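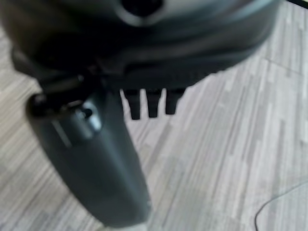

*Three short black prongs under a rounded grey housing.*

## Keeping savings and share papers in order at home

Most households need one lever arch file for money papers and a small box for anything that won't lie flat. Put a divider in for each account and write the provider's name on the tab, with the newest paper at the front.

**Sort the post as it comes in.** Open it standing at the recycling bin. Leaflets and return envelopes go straight in. Statements, dividend slips and rate change letters go in the file. If a letter wants a reply, pencil the reply date on the top corner and keep it where you'll see it.

**List what you hold.** One sheet of A4 at the front of the file will do. For each account write:

- the provider
- the last few digits of the account number
- whose name it is in
- the date any fixed rate ends
- where the original certificate is kept

Leave passwords off the sheet.

**Watch the end of a fixed term.** When a fixed rate finishes, the money often moves to an account paying much less. Put a note on the kitchen calendar 3 weeks before. Mine are in red pen. I missed one in October and it cost me £177 in interest before I moved it.

**Paper share certificates.** Keep them flat in a plastic wallet. Don't punch holes in them, staple them or laminate them. If you move house, write to the registrar yourself, as the post office redirection runs out and dividend cheques go astray. Replacing a lost certificate usually means a form and a fee.

**Keep a float.** We leave £300 in an easy access account for the boiler, the car and the vet, and nothing else comes out of it. When it's been used it gets topped up before anything goes into the longer savings.

**Thermal paper.** Receipts from paying-in machines fade, quicker still on a windowsill. Photocopy the ones you need and staple the copy to the receipt.

**Clearing out.** Once a year I go through the back of the file. Tax papers stay for well over 5 years in this house, and purchase records for shares stay until after the shares are sold and the tax is settled. Shred anything with an account number on it. Shreddings can go in the compost in thin layers, but leave out the glossy sheets and envelope windows.

Stepan Pavliuk, Liltelcombe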